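Print this article | E-mail this to a friend

Rillar Home Hand: A Lot of Fingers, Not Much Help

By Kurniawati Kwok
November 16, 2018

I have reviewed vacuum pucks, window crawlers, a lawn mower that ate my garden hose and a laundry folder that took longer than my kids do. So when Rillar offered me time with its Home Hand system, which the company says will "take the everyday off your hands," I said yes, and I brought a bag of my own dirty dishes.

The Home Hand is a robotic hand and arm that bolts to a sturdy table or counter. It comes with a control box, a tablet and a library of what Rillar calls routines. There are 30 of these. The sales sheet says 30 chores, but opening a drawer is one routine, closing a drawer is another, and "present palm" is a third. I don't consider holding out a hand to be a chore, unless you are a parent in a parking lot.

You can't buy one yet. Rillar is renting trial units by the month to small shops and a few households, with wider sales promised for January. The price hasn't been set, or at least no one would say it to me.

Setup

Setup took the better part of a morning. The bolts went in easily and the manual is decent, written by someone who has used a wrench. Calibration is another story. The hand has to touch a set of points on the table in order, and if anything bumps the table you start over. I bumped it twice. The cat bumped it once.

After that you teach it your own things: this mug, that sponge, the cutlery tray. Each one needs 6 demonstrations. A mug turned with its handle the other way counts as a new mug as far as the tablet is concerned, so budget your time.

In the kitchen

I started with unloading a dish rack, since that is the job shown on Rillar's brochure. Out of 165 tries at picking up a single item and setting it on the shelf, it completed 131. That sounds all right until you think about what the misses are. A miss is a fork on the floor, or a glass lying on its side, or the hand closing on air and then carrying the air very carefully to the shelf. I lost one saucer. I stopped giving it the good glasses after that.

It is gentle, I'll give it that. I let it hold a ripe tomato and the tomato was fine. It is also slow enough that I unloaded the rest of the rack while it was thinking about a spoon.

Wiping the counter was worse. It wipes the part of the counter you showed it, whether or not that's where the jam is. Folding dish towels I gave up on. I got something like a towel that had been dropped from a low height, every time, and the tablet told me the routine was complete.

In the shop

Juwita Tambunan runs Hidayat, a small repair business in Gristdale that fixes sewing machines and mixers, and she has had a trial unit on her back bench for a while longer than I had mine. She uses it for one thing, sorting screws and washers into trays overnight. For that she likes it. She had tried it on cleaning parts and on packing boxes for mailing, and went back to doing both by hand.

"It's good at the job if you bring the job to it just so," she told me. "By then I've done half of it."

I asked if she would pay for one. She asked me what it cost, and we left it there.

She also had a Tostudon on loan last year, the older two-finger gripper everybody compares this to. The Tostudon is uglier and can't hold a tomato. It did her washers about as well.

What it can't do

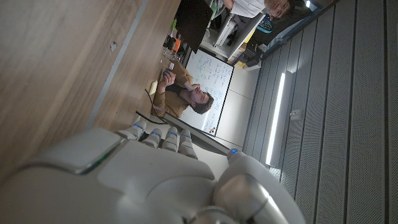 My main complaint is with the idea that shape is what has been holding these machines back. Rillar talks about fingers all day long. Fine, a robotic hand with four jointed fingers and a thick thumb, little blue lights glowing on all of them, is a handsome piece of work, and it looks as if it ought to be able to do anything I can. But clearing a table like the one it's reaching over there takes more than a grip. You have a black cable lying across the wood, a small yellow block that could be a pad of sticky notes or could be a sponge, and a man sitting there with his chin in his hand. I'd know what to throw out, what to leave alone and when to ask him to move his elbow. The Home Hand has no routine for any of that, and a fifth finger wouldn't give it one.

Cables in particular are trouble. I tried it on a phone charger and on an extension cord. It picked up the charger on the first go, then dragged it along with the salt shaker, because it doesn't seem to understand that one thing can be attached to or tangled with another. The extension cord it refused, with a polite error on the tablet.

It also doesn't clean up after itself. You'll be wiping those joints with a cotton swab if it goes anywhere near flour.

Should you rent one?

If you have a bench, one dull repeated job and parts that always arrive the same way up, ask for a trial and keep your old method handy. For a kitchen, no. The dishwasher is still the best chore robot ever made and it costs less than whatever this is going to cost. I'll look again when Rillar can show me a full rack unloaded, wet, with lids in it, by a unit set up in a stranger's house.

Good: gentle grip, clear manual, quiet motors
Bad: slow, fussy calibration, towels, cords, no price

Print this article | E-mail this to a friend

Reader comments

benchdog44
We had the Tostudon at work and it was the same deal. Great on washers, hopeless the second somebody moved the tray. Did you try it with gloves on the fingers? Ours got better grip with rubber tips.

Marlene in Gristdale
Juwita fixed my mother's mixer by hand and it runs like new. Keep the robot on the screws please.

p_oduya
Seems harsh. First dishwashers were lousy too. 131 out of 165 is more than my teenager manages.

benchdog44
@p_oduya your teenager doesn't need to be bolted to the counter

Lou T.
What happened with the laundry folder? I missed that review and my sister is thinking of getting one.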